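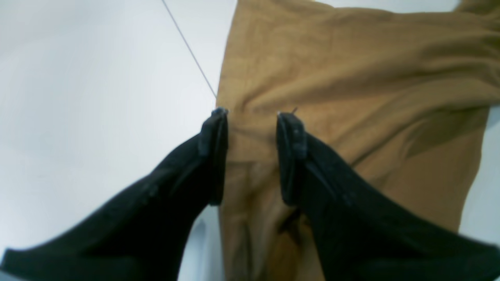 Do you need a folding board to fold a cloth neatly? A clear table and two hands will do it, and I'd keep your money.

I've read the claims for the Butix board and I remain unmoved. Mine was $172 and it lives behind the fridge. For a plain tan or brown cloth with a bit of fuzz to it, try this.

1. Lay it on a flat, pale surface so you can see where the edges run. Get one edge straight and ignore the rest for now.

2. Take hold near the top edge and pull the bunched part back from the end of the table. If it has twisted, let go and start over. Tugging harder supposedly works. I've never seen it.

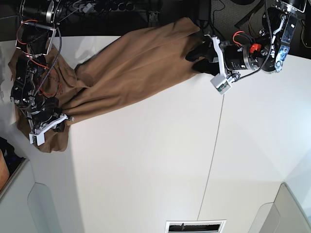

3. Lift by a corner and let the weight drop the creases out. Favura says 6 shakes. I say 2, then look at it.

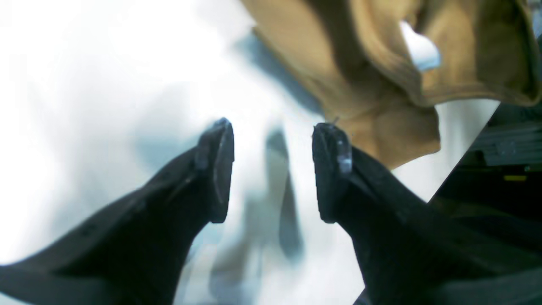

Soft folds will mostly smooth under your palm. Colour makes no difference, whatever the label says. Halve it, halve it again, and put it away.

Related
Mosquera linen spray: worth it?
Raten drawer dividers, tested
Storing towels in March

300 shares | 6 comments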